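Nallora guest rooms: room safety and readiness checklist, with comments

Room: 2, first floor back
Checked by: Tươi Lưu
Date: 4 February 2024
Last full check: August
Result: passed with four items to put right

Mark each line Yes, No or N/A. Write a comment for every No. Comments are also welcome on a Yes if the next person will need to know something.

1. Door and way out

1.1 Door opens fully and does not catch on the floor. Yes
1.2 Lock turns from inside without a key. Yes
1.3 Landing clear of laundry bags and boxes. No
Comment: two bags of towels outside the door when I came up. Moved to the linen cupboard. Same thing last time.
1.4 Escape notice on back of door, readable. Yes
Comment: corner has lifted. Stikix pads ordered, pack of 300, enough for all the rooms.

2. Smoke alarm and electrics

2.1 Alarm sounds when tested. Yes
2.2 Alarm in date. Yes
2.3 Sockets firm to the wall, no scorch marks. Yes
2.4 Bedside lamp flex undamaged. No
Comment: outer covering split near the plug. Lamp taken out of use. Replacement is Wurkance stock number 309.
2.5 Nothing stored against the heater. Yes

3. Window

3.1 Restrictor fitted and holding. Yes
3.2 Blind cord secured in its cleat. Yes
3.3 No mould on the frame. Yes
Comment: a bit of black in the bottom corner in August, cleaned off then and has not come back.

4. Bed

4.1 Slats all in place, none cracked. Yes
4.2 Legs tight. Yes
Comment: foot end left was a quarter turn loose. Tightened.
4.3 Mattress clean, no tears, label still attached. Yes
4.4 Fitted sheet the right size, with all corners tucked under. Yes
Comment: this is the green set. It creases badly if it is left in the dryer. Pull it smooth before the top bedding goes on, starting from the wall side.
4.5 Bed clear of stored items before making up. No
Comment: a cardboard box up against the wall on the right-hand end of the mattress, and a folded blue cloth on the sheet. Boxes go in the store. They pick up dust from the floor and the bottom edges mark the sheets.
4.6 Wall behind bed clean. No
Comment: small dark squiggle on the white paint, towards the left. Try a damp sponge first. If it stays, there is a part tin of the wall white in the store, code 248 on the lid.

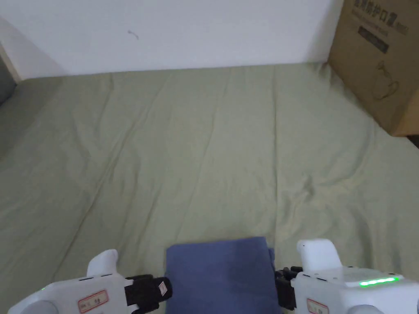

Nghĩa Lý adds that a damp sponge leaves a shiny patch on that paint if you rub, so dab at it and stop after a minute. On 4.4, Nghĩa would sooner see the green sheets folded while they are still warm and says the creases never come out properly once they have set, whichever side you pull from. Also asks for 4.5 to be moved up the form and done before 4.1, as you cannot look at slats with things still on the bed.

Agreed on the order. It will change on the next print. Until then do 4.5 first and fill in the form afterwards.

5. Floor and storage

5.1 Rug lies flat, grip underneath. Yes
5.2 Nothing pushed under the bed. Yes
5.3 Wardrobe fixed to wall. Yes
Comment: bracket checked by hand, no movement.
5.4 Spare blankets on the lower shelf only. Yes

To put right

Landing bags (1.3): done. Trí Trương to remind the morning shift.
Lamp (2.4): Eduardo Serrano, before the room is let.
Box and cloth (4.5): Tươi Lưu, same day.
Wall mark (4.6): Thịnh Tôn. Dab, do not rub.

Room can be let once the lamp is replaced. The wall mark does not hold it up.

Keep this sheet in the room folder behind the alarm test record.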